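Evaluating the Pluvby Bimanual Starter Package for Switch Panel Testing
Student project report, group 2
Deisy Yupanqui, Calum Pringle, Archie Cruickshank
Supervisor: Lorna McIver

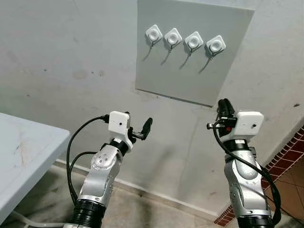
1. Background

Our department was offered a trial of the Pluvby bimanual package in the spring term. The package is sold to colleges and small workshops that want two arms working from one controller without having to write the coordination software themselves. Lorna McIver asked our group to find out if it could be used for the second-year lab on repetitive testing, where students currently press switches by hand and fill in a log sheet.

We had the package until the end of May. Our job was to install it, build one working exercise with it, and report on how hard that was. We were not asked to compare it with other products. Where we mention the older Kalberg arm in the lab, it is only because all three of us learned on it last year and it affected how quickly we picked things up.

2. What the package includes

The package we received had two arms, a gripper and a wrist camera for each arm, a controller, the cables, and a license for the Pluvby teaching software. The supplier is Fodura. They also sent a printed setup guide and a link to a set of video lessons. The video lessons use an older version of the software and several of the menus have moved since they were made.

A mounting base and a computer are not included. We used a lab desktop that was already in the room. Anyone planning to buy the package should check the graphics requirements first, as our first desktop would run the teaching software but would not show both camera views together.

3. The test task

The exercise uses a light grey board fixed to the wall with four white push-button switches in a row across the upper part. Each switch has its own thin grey wire coming out of the bottom. The arms have to reach up to the board, press a switch in the middle of its round button, let go, and move to the next one.

Archie chose this layout after talking to Gavin Shearer, the lab technician, who wanted something that could be taken down and put back up without tools left lying around. A wall board also leaves the table free for other groups. The drawback is that the arms work at an upward reach for the whole exercise, which limits the poses they can use.

We divided the board between the arms. The left arm was given the two switches on the left and the right arm was given the two on the right. In the first version we let either arm take any switch, but the software then spent a long time planning moves that kept the arms apart. Fixed halves were much simpler to teach and explain.

4. Setup

Unpacking and connecting the arms took one afternoon. Camera calibration took longer than anything else. The guide tells you to show each camera a printed pattern from several positions, and it does not say that the pattern must be completely flat. Ours was printed on ordinary paper and had a slight curl. We repeated the whole calibration after gluing the pattern to a stiff backing.

Cable routing also needed attention. The camera cables come away from the wrist in a loop, and the loop has to be long enough for the wrist to turn but short enough that it does not reach the gripper. Calum made a small chart of wrist angles with the cable length that worked for each. We would suggest that Fodura put something like this in the guide.

The wires under the switches were the other thing we had to plan for. They hang across the part of the board that the grippers pass on their way up. We added a waypoint below and in front of each switch so that the gripper comes in straight toward the button. Without the waypoint, the planned path went diagonally across the board and through the wires.

5. Teaching the presses

The software has two ways to teach a position. You can move the arm by hand and save the pose, or you can click a point in the camera view and let the software work out the pose. We tried both.

Hand teaching was the faster one to learn. A new user could save a usable press position within a few minutes. The problem is that the saved pose belongs to that exact board position. When the board was taken down and put back, it was never in quite the same place and all the positions had to be saved again.

Clicking in the camera view handled the moved board better. The white housings on a grey board have enough contrast for the software to find the outline, and it then offers the center as the target. Late in the afternoon the light from the window fell across the board and the shadows were sometimes taken as part of the housing - we closed the blinds for the remaining runs.

We kept the fingers closed for pressing. With the fingers open, only one tip touched the button and it slid toward the rim.

6. Results

For the main test we ran 50 presses on each switch using camera targets, in blocks, with a rest for the arms between blocks. A press counted as good if the switch changed state once and only once. The left arm had no failures in this set. The right arm had 2 failures, both on the switch furthest to the right. In both cases the gripper touched the button but stopped before it was pushed far enough.

We think the cause is reach. The rightmost switch is close to the limit for that arm in the pose we used, and the software slows down and softens the press near the limit. Moving the waypoint closer to the board improved it. We ran 20 more presses on that switch after the change and all of them were good, but this is a small number and we would want a longer run before calling the problem solved.

A complete pass over the board, starting and ending at the rest pose, took roughly 270 seconds at the speed setting recommended for classrooms. This is slow compared with a person. Most of the time goes on the camera check before each press. The check can be turned off in the settings, but we left it on because the student lab would need it.

7. Problems with the product

The emergency stop worked each time we tested it, but after a stop the controller needs a full restart and forgets the last open project unless it was saved. Deisy lost most of a morning of teaching this way. We now save after every position.

The error messages are short and often give only a code. The list of codes is on the supplier's website and not in the printed guide. We printed it and taped it to the controller.

Support from Fodura was by email. They answered our calibration question the next morning and the answer was correct. They took over a week to answer a question about exporting the press log, and in the end we found the export option ourselves under the display settings.

The grippers are fine for pressing. We also tried to use one to hold a loose wire aside while the other arm pressed, which the brochure gives as a typical two-arm task. The fingers could not grip a wire that thin reliably, and we dropped this part of the exercise. The supplier sells softer finger pads as an extra. We did not have them.

8. Recommendation

We recommend the package for the second-year lab, with the board exercise as described and with camera targets as the main teaching method. Students should do the hand teaching part first, on one switch only, so they see what happens when the board moves.

Before the next group uses it, the following should be done:

Shift the board a little to the left so the rightmost switch is further inside the right arm's reach.
Buy a rigid calibration pattern.
Add the cable chart and the code list to the lab folder.
Ask Fodura for a price on the softer finger pads.

If the department keeps the package, the Morrison room would suit it better than the current one. It has blinds that close fully and a wall the board can stay on between classes. Gavin Shearer has the mounting measurements and a copy of our saved projects.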